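Workshop Builds > Grippers and end effectors
Hand-held gripper, parallel jaws, flat pads – slipping on thin stuff

flustness_shed
Posted Jul 12, 2019
Second go at a hand-held gripper for the shared workshop. Two fingers, flat black pads, trigger in the handle. The linkage is copied from the Irnerow plans with the pivot moved back 18 mm so I could get a longer finger on it. It picks up blocks, bottles and a roll of tape with no trouble. It won't pick up anything thin. Washers, a bit of card, a flat spanner, all of them stay on the table or shoot out sideways when I squeeze. 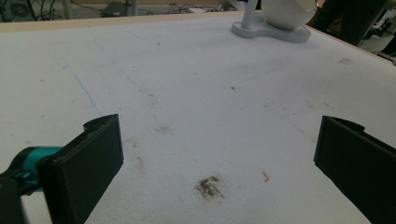
The pads are where I think the trouble is. They're flat and hard, and when the trigger is pulled the bottom edges meet a little after the top edges do. I've shimmed the left one twice and it made no odds. Fully open I get a good wide gap, and both pads lean in towards the middle. The table has a white top with a bit of texture to it, slightly felty, and I don't know if that matters for getting an edge under a washer. Yes, it wants a clean, there's a clump of gritty brown-grey muck right between the fingers. What are people using for pads?

Vukadin_bits
If the bottoms meet last your fingers are toeing out under load. Shimming the pad won't cure that. Check the play in the pivots first. Mine had 2 mm at the tip and it was all in the pins.

flustness_shed
There is some play. I hadn't measured it at the tip. Pins are M3 bolts in printed holes.

Vukadin_bits
Threads running in the printed holes?

flustness_shed
Yes.

Vukadin_bits
Then they've chewed the holes out, or they will. Plain shank bolts or dowel pin, ream the holes to suit.

mimoza_r
I'd change the pads before touching the linkage. I ran a sloppy linkage all winter with soft silicone on the fingers and it picked up coins. Hard flat pads will never do thin parts well, however square they are. You need something that gives a bit and a thin lip at the bottom edge to get under with.

Vukadin_bits
Soft pads hide the slop. He'll be back when he tries to lift something heavy.

mimoza_r
He asked about washers.

testamano
Agree with Mimoza on the lip, disagree on silicone. It picks up dust and then it's slippery. On a bench with grit like that in the photo you'd be wiping the pads every few minutes. I use bicycle inner tube glued on with contact adhesive. Rough it up first.

mimoza_r
I wash mine under the tap. Takes no time.

G. Rutherford
Two things from someone who has built a few of these.
The table does matter. On a hard smooth top a washer slides away from you. On anything with a nap it digs in and you can sometimes tip it up, so do your tests on the same surface each time or you won't know what you've changed.
And take the finger length back to what the Irnerow plans say, at least for a test. Moving the pivot changes where the jaws are parallel. On the original they're parallel nearly closed. I suspect yours are parallel somewhere in the middle of the travel.
– Gillespie

flustness_shed
Hadn't thought of that with the pivot. I've still got the short fingers from the first one, I can put those on tonight.

Vukadin_bits
Do the pins while it's apart.

flustness_shed
Short fingers on, same pins, same pads. The bottoms still meet late but less than before. It'll lift the spanner if I come at it from the end. Washers no. Dowel is ordered, and I've got an old inner tube so I'll try that on one side and leave the other hard.

mimoza_r
Do both sides or it'll twist the part as it closes.

testamano
One soft and one hard works fine on mine. Try it and see.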